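Frequently Asked Questions: Borrowing Toys

How many toys can my family take home?

You're welcome to borrow 2 at a time on each card, and you can swap them whenever we're open. Families with twins often ask about this one - each child can have a card of their own, so please do sign everybody up!

How long can we keep them?

Four weeks, and you can renew once by phone unless another family has put in a request.

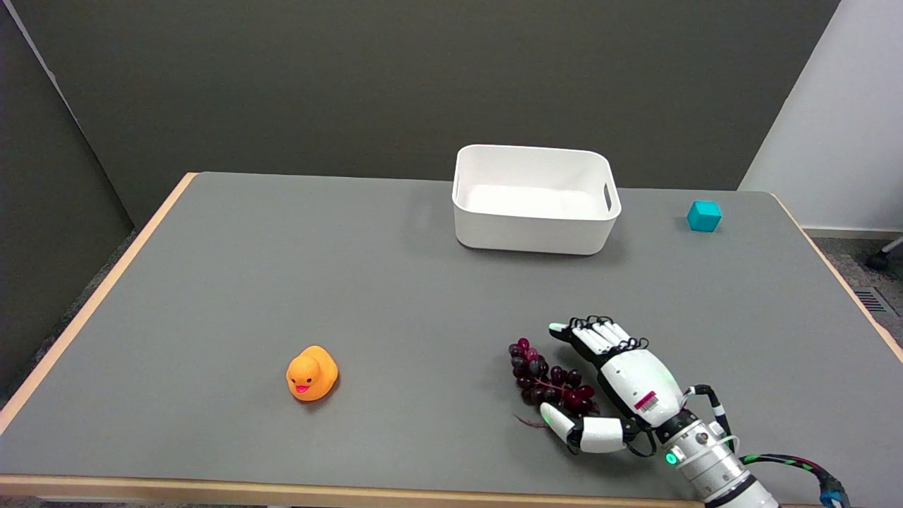
Gretivwood Public Library - Toy Lending Department

Do I need to wash things before I bring them back?

A quick wipe with a damp cloth is plenty. We clean everything ourselves before it goes out again, so please don't lose sleep over a sticky fingerprint or two.

What if we lose a piece?

Oh, it happens in every house, ours included. Just let us know at the desk (Room 159) and we'll look for a spare. There's no charge for small parts.

Can I donate toys?

Yes, and thank you! We take clean, complete toys at the desk and at our Lund branch, though we can't accept stuffed animals.

Page updated July 18, 2023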